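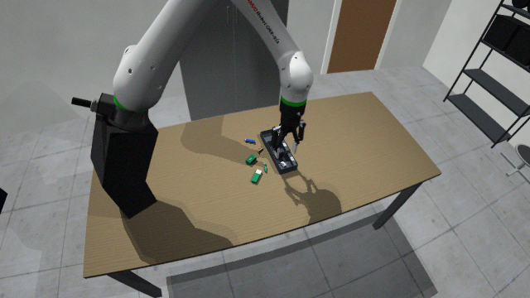
Trade Talk

Apr 29, 2010

Yogesh Joshi has been working on water heaters long enough to have taken out units he put in himself. He runs the service side of Bisht Plumbing and Heating, a shop with 4 trucks, and most of his calls are for tanks that are leaking, tanks that are noisy, and tanks that don't make enough hot water for the people in the house.

We talked in the shop office before his first call. I asked him what people get wrong when the hot water runs out too soon.

"They figure the tank is too small," Joshi said. "Sometimes it is. A lot of the time it's the dip tube, or the lower element is burned out, or it's full of sediment. I had a customer ready to buy a bigger tank over a lower element. You get a few minutes of hot and then it's done, because only the top of the tank is heating."

He flushes his own tank every December. He tells customers to do it once a year too, and he knows most of them won't.

"I don't argue with anybody about it. If it's been ten years and you never flushed it, I'd leave the drain valve alone, to tell you the truth. Those plastic valves clog with grit and then they won't close. Now you've got a drip you didn't have before breakfast."

Joshi started out in new construction, roughing in houses in the Jekedero subdivision on the east side. There were 288 homes in it when it was finished, and his crew put the same 40-gallon gas heater in every one. He moved over to service work after that and has been back to the neighborhood many times.

"The installs were fine. The water out there is hard, and nobody put in softeners. So you open one up and it sounds like gravel. That popping noise people call about is water trapped under the scale."

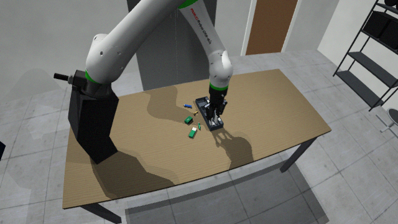 The part he would most like homeowners to know about is the anode rod. It's a length of magnesium or aluminum that hangs inside the tank and corrodes so the steel doesn't. When the rod is gone, the tank is next.

"On the Mallero tanks we sell, the rod has its own hex head on top and you can get a socket on it," he said. "I charge 49 dollars for the rod if I'm already there for something else. Check it at year three or four. If you see the bare wire down the middle, change it."

Low ceilings are the usual trouble. A full rod is nearly as long as the tank is tall, and in a basement with ductwork over the heater there is no room to pull it straight up. Joshi bends the old one as it comes out and puts in a segmented rod, the kind that is linked together in short pieces.

He is less sold on tankless units than some of his competitors. He installs them, and his sister has one. But he wants customers to hear the whole price first, with the larger gas line and the new venting included. His last one, a Fedus wall unit in a two-bath house, came to 2642 dollars with the permit.

"It's a good heater. She likes it. But the flyer she had in her hand only showed what the box costs. And with our water you have to descale it every year or it'll start throwing codes. If you wouldn't flush a tank, don't buy one of those."

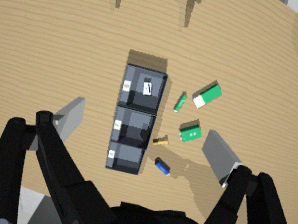
Callbacks are the part of the job Joshi complains about most, and he puts the blame on trucks that aren't stocked right. A heater call can turn on a thermocouple or a two-dollar dielectric fitting, and a second trip eats whatever the shop made on the first. He has his techs keep small parts in divided bins, one long bin to a shelf, three compartments in a row with the biggest at the end for the thermostats. Elements go in the middle, gaskets and nipples in the last one. When a compartment is down to a single piece, the tech writes it on the sheet that night — that night, he repeated, and not when he remembers it.

"I used to let each guy set up his own truck," he said. "Then somebody's out sick, I take his truck, and I can't find a gasket. So now they're all the same."

I asked about permits, which plenty of homeowners skip on a heater swap. Joshi pulls one every time. He has found flues that slope the wrong way and relief valves with a plug threaded into the outlet.

"The plug is the one that scares me. The valve was dripping, so they plugged it. That valve is there so the tank doesn't come up through the floor. If it drips, call somebody. It could be the valve, or it could be your pressure's too high and you need an expansion tank. Either way it's a short visit."

His phone had gone off twice by then. The second call was a leaking tank in Jekedero, and he went out to load the truck.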